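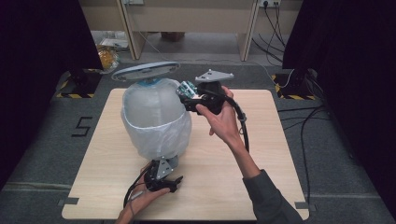

Bagging and storing awkward things: tips picked up at the Pindberg open day

I went to the October open day at Pindberg expecting to look at machines and came home with a page of notes on plastic bags. Their handling team shows the public how people teach robots household jobs, using grippers held in the hands. Slow work makes you notice how you do a thing. Most of what follows comes from Hatsue Kaneko, who ran the demonstration, and the rest I have tried at home since.

Bags over tall or rounded items

Open the bag fully before it goes near the item. Shake it once and run a hand around the inside to part the corners.

Use one hand high and one hand low. The high hand steadies the item, the low hand deals with the plastic. Kaneko said beginners put both hands at the top and then tip the thing over.

Gather the slack near the base. A bag bunched at the top slides down on its own and has to be done again.

Leave lids and spouts for last. If a lid sits at a tilt, set it straight before you close anything over it.

Set up the surface first

Put a board down on carpet. A jug or lamp on pile rocks more than you think, and a flat board also catches drips.

Tape the corners of the board. Two short pieces along the near edge are enough for light work. Peel them off the same day - old tape leaves glue.

Keep cords behind you or to one side. I now run the cord of my heat sealer off the left of the bench and have stopped catching it with my sleeve.

If you repeat a job, mark the spot. A strip of tape on the floor or bench saves measuring again.

Storing what you have bagged

Label the bag before you fill it. Ink goes on badly over creases.

Put bulky items on the bottom shelf. My shelf unit is a Revcombe 666 and the bottom shelf takes 4 large jars with room for a hand between them.

Check bagged items after 10 days for moisture. If there is any fog inside, open the bag and air the item for 2 hours in a dry room, then use a fresh bag.

Getting there

The demonstrations start at 10 in the morning, and the side entrance on Jundorgate has the shorter line. Wear sleeves you can push up if you want a turn with the grippers.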